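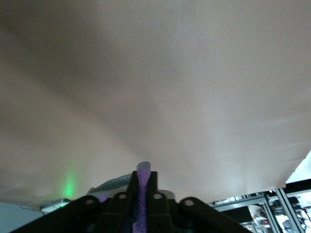

Pale sheet, seen from below.

How to Wash and Dry Cloth Napkins Without Ironing Them

I own 19 cloth napkins and one iron, and the iron has not been out of the closet since December. My dinner guests have yet to file a complaint. What follows is the method I use, which I stole from Kaan Çetinkaya, who used to run the linen room at the Karaca guesthouse and has strong feelings about wrinkles.

What you need

A washing machine, a mild detergent, white vinegar, a flat surface and a little patience. If you have no patience, buy paper ones and stop reading.

Step 1. Treat the stains first

Red wine gets cold water and salt. Grease gets a drop of dish soap, rubbed in with a thumb. Candle wax goes in the freezer until it cracks off. Turmeric stays forever, so think of it as a design choice.

Step 2. Wash in a small load

Cotton and linen are fine in warm water. Keep the darks away from the pale ones for the first few washes, whatever the label promises. Skip the fabric softener. It makes a napkin feel lovely and absorb nothing, which defeats the purpose of a napkin. I add a splash of vinegar to the rinse.

Step 3. Get them out right away

Wrinkles set while the load sits in the drum and you are watching one more episode. Set a timer. Give each napkin one hard snap by two corners, away from your face and any glassware.

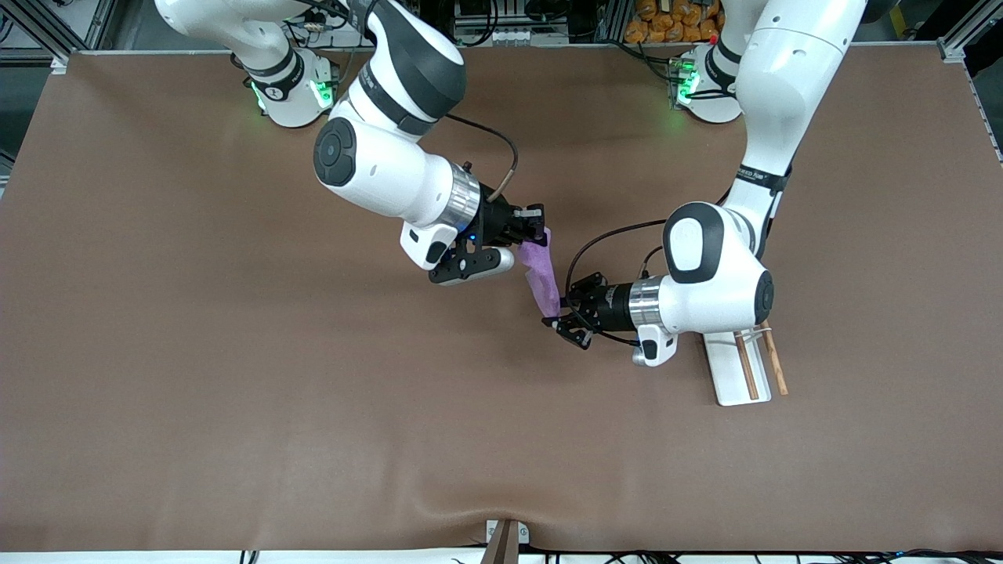
Step 4. Smooth them flat by hand

Linen listens to you only while it is damp, so this is the part you can't put off. Lay each piece out, pull the corners square and push the wrinkles toward the hems with the side of your hand. You want a big clear stretch of table for it; one small purple cloth over a wide brown tabletop is the right idea, since you can come at it from any side. Stack the finished ones and press down on the pile with your palms.

Step 5. Dry and fold

Leave the stack for 60 minutes under a heavy tray, then hang the napkins over a rail with the edges straight. Fold them in quarters once they're dry. Swans are between you and your conscience.

If a napkin still looks rumpled, put it at your own place.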